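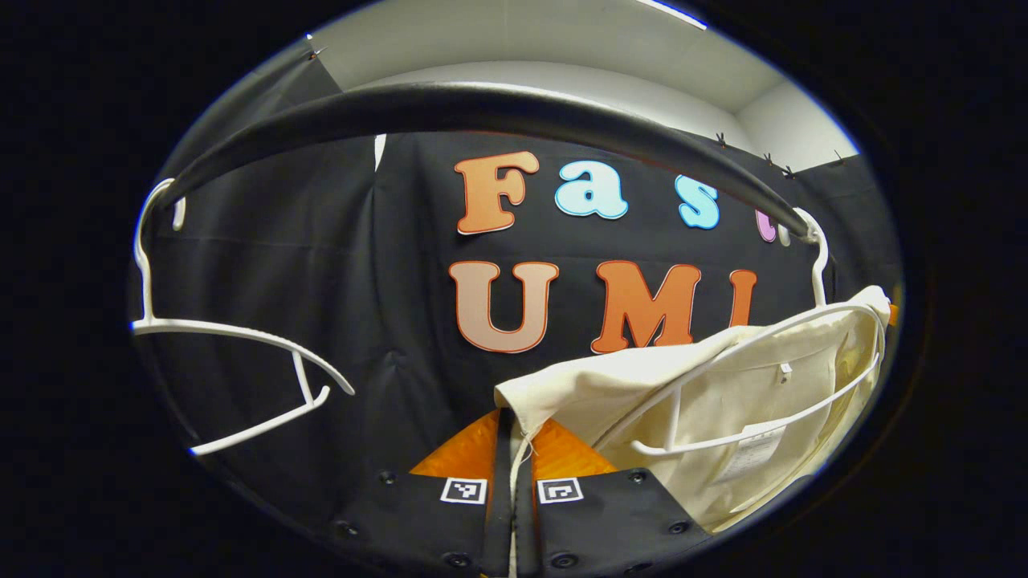
The rail in our sorting room, with a hanger ready for the next piece.

Search this site Go

Rail and Hanger Helpers Wanted at Lolley Clothing Exchange

August 9, 2018

If you are the kind of person who can't walk past a crooked shirt in a store without straightening it, we would dearly love to hear from you! Lolley is a clothing exchange on the ground floor of the old Predano building, and people bring us the things they no longer wear and go home with something they will. It's a friendly place, a bit drafty by the back door, and the coffee is better than it used to be.

We are looking for 2 part-time helpers to start before the end of August. Most of the work happens at the rails. You'd take clothes out of the bags, check the seams and zippers, put each piece on a hanger that suits it, and get it up where people can find it. We own 300 hangers and they do wander – into the fitting room, under the bench, once into the mailbox – so part of every shift goes to rounding them up and hanging the empties back on the rail, hooks all facing the same way.

You don't need to have worked in a clothing store before. It helps if you can stand for a few hours, lift a full bag of sweaters, and stay cheerful when somebody wants to try on the one coat you just buttoned. Knowing a little about fabrics is nice, but we are happy to teach you the difference between a thing that should hang and a thing that should be folded (knits, mostly, and we feel strongly about knits).

Shifts run three hours, mornings or afternoons, and we'll do our best to fit them around school or family. There's a sign-on bonus of $100 after your first month, plus first pick of the exchange on your own time.

To apply, stop by the front desk and ask for the blue form, or leave a note in the Lolley box at the Plolta Street entrance. Tell us a little about yourself and which hours would suit you – a few lines is plenty.

14 shares 3 comments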